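Desk Cups: Small Containers for Shared Work Tables
Project report, Design for Everyday Use
Submitted 7 October 2020

1. Background

The shared work tables in the Hikley building are used by several classes in the same day. Each class leaves small things behind: markers, glue sticks, clips, erasers, and now and then a toy or a key ring. By the afternoon these items have spread over the whole table, and the next group pushes them to one side to get room for paper or a laptop. Some of them end up on the floor.

Our project looked at whether a cheap, small container placed on each table would change this. We did not want to design a new product from nothing. The course brief asked us to start with things that already exist and to test them in normal use, so we compared three types of container and wrote down what we learned.

The work started in March with a short survey of the rooms and was then put on hold. We picked it up again at the start of this semester with a smaller plan. The survey notes were still usable, but the tables had been moved, so we redid the sketches of the room.

2. Containers compared

The first type was a molded plastic tray from the Stindarar desk line. It is low and wide, with two compartments. The second was a metal pencil holder with a square base, sold by Tennant. The third was a plain round cardboard cup of the kind used for hot drinks.

We expected the cardboard cup to be the weakest of the group and included it mainly as a low-cost baseline. It takes up the least space on the table and it can be replaced without any paperwork. The drawback is that it is light, and a light container with tall items in it can tip over.

3. What goes in the cup

We chose contents that match what we had found on the tables during the survey. A full set had to include something long, something thick, something flat or oddly shaped, and something that did not belong with stationery at all. The last one matters because people do leave such things, and a container that only works for pens does not solve the problem.
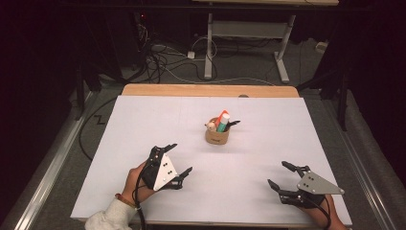 The long item was an orange marker. The thick one was a glue stick with a white cap and a teal body. For the odd shape we used a small black clip, and for the thing that did not belong we used a small beige toy figure. With all four in the cup there was not much room left, and the marker leaned because its lower end could not sit flat next to the glue stick.

The order of packing made a difference. If the toy went in first, it lay on the bottom and everything else stood on top of it and stuck out too far. If the glue stick went in first, it stood up straight and the other items settled next to it. The clip was best left until last, close to the rim, where it could be picked out again without emptying the cup.

4. The table surface

All of the table trials were done on a white board laid flat on a light wooden table. The board has faint grid lines, and these helped us put the cup back in the same spot between trials. We also liked it for a practical reason: small items are easy to find on white, and a bare wooden top had given us trouble with the beige figure in the first trials.

The board has a matte finish. A glossy board we borrowed from the Vokmont studio was tried first and gave strong reflections from the ceiling lights, so we returned it. The matte one does pick up marks over time. We wiped it before each session with a damp cloth, and most of the marks came off, but not all.

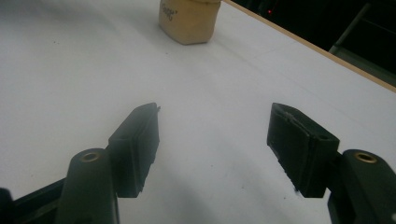 Clearing the surface completely between trials turned out to be more important than we had planned for. In the first session we left spare items along the edge of the board, and people who were asked to tidy up began with those and ignored the cup. After that, everything that was not part of the trial went into a box under the next table. A trial started with a clear board and the cup was put down first.

5. Procedure

Each participant was given the four items and the container and asked to put the items away as they would at the end of a class. No other instruction was given. We then asked for one item back, always the clip, and noted whether the container had to be emptied to reach it. There were 10 participants. Each one used all of the containers, and the order was changed from person to person.

The session sheets are filed under course number 3124 in the department folder.

6. Results

The tray was the easiest to take things out of, but it used the most table space, and several participants moved it out of the way before they began to write. The metal holder was stable and never tipped. Its narrow opening made it awkward for the toy, which some participants left on the table beside it.

The cup tipped over 2 times, both times with the marker put in first and nothing else in the cup. Once the glue stick was in, it stayed upright. Almost 3 out of every 4 participants got the clip back from it without taking anything else out. Participants also said they would not mind if a cup got glue on it, which they did say about the tray.

7. Problems and next steps

The cup softens at the rim after repeated use, and we do not know how long one would last on a busy table. We also tested only one size. A shorter cup would let the clip and the toy sit higher, but the marker would lean further out and might tip it.

For the second part of the project we plan to leave a cup on each table in the room for a full week, with a flat weight glued inside the base, and check what has been put in it at the end of each day. The weights have been cut and still need to be sanded.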